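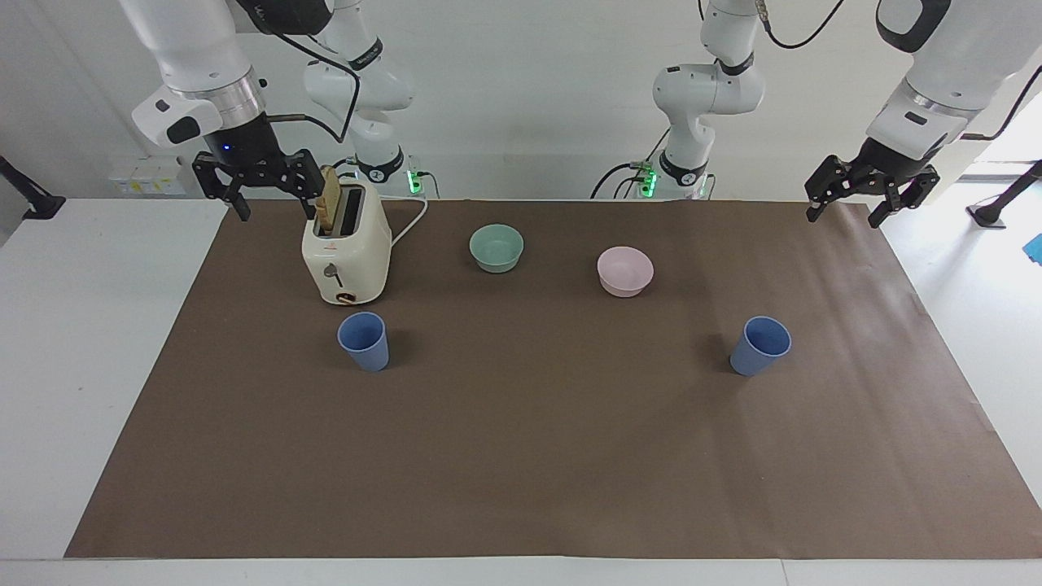 Speaker notes - "Can it do the breakfast things yet?"
Gilport, Feb 10, 2024
Lorcan Coughlan

Opening (keep it short, they'll still be finding seats)

Hello everyone, thanks for coming out. I'm Lorcan, I spent 19 years fixing packing lines before I started worrying about kitchens, so if I drift off into conveyor belts please wave at me.

Ask for hands: who would let a machine make their toast? Who would let it put away their gran's china? Wait for the laugh, then say that the gap between those two shows of hands is my whole talk.

Shop floor first

Tell the Prodolero story. They had an arm moving the same jar from the same belt to the same box, 800 an hour, lovely to watch. Then somebody bought jars with a slightly wider shoulder and it took five of us the best part of a week to get it going again. A person on that line would've grumbled and carried on!

Point to make: machines have been good at chores for ages, so long as the chore never changes. My kitchen changes every time one of the kids walks through it.

(If the Wuvano people are in, say hello. They'll disagree with the next bit and that's fine, we'll have it out over tea.)

Toast

Right, toast. Everybody thinks the toaster is the robot here, and fair enough, it does the cooking. What's left for the arms is getting hold of the bread, and bread is horrible stuff to grip. Squeeze too hard and you've got crumbs, too soft and it's on the floor. It's a different shape every slice as well, and a crusty end is nothing like a middle.

Next slide, and give them a moment to look.

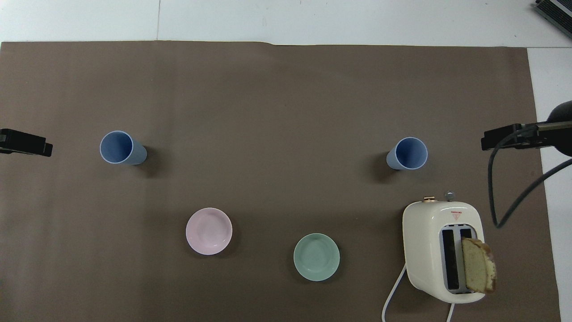

Breakfast things from overhead: two cups, two bowls, a toaster with one slice sticking up.

Talk about the cups. They're tapered, so where you take hold matters, and a cup tipped over wants a different grip from one standing up. You and I sort that out with our hands while we're thinking about something else. Bowls next - shallow ones, thin rims, not a lot for two fingers to pinch. Then mention the flex on the toaster, as I've yet to meet a machine that's relaxed about cables.

Ask the room which they'd pick up first. Last August at the Ó Néill hall I got more than 18 answers and a proper argument about crusts, so watch the clock.

So, yet?

My answer: bits of it. Picking up one thing, in good light, on a clear table, yes, I'd put money on it. Laying breakfast for four in a house it's never seen, no, and I'd keep my own wallet shut for a while. Sorting laundry, further off still (skip the sock story if we're running late).

Questions. Repeat each one back for the people by the door. Someone will ask what it costs - send them to the handout, page two.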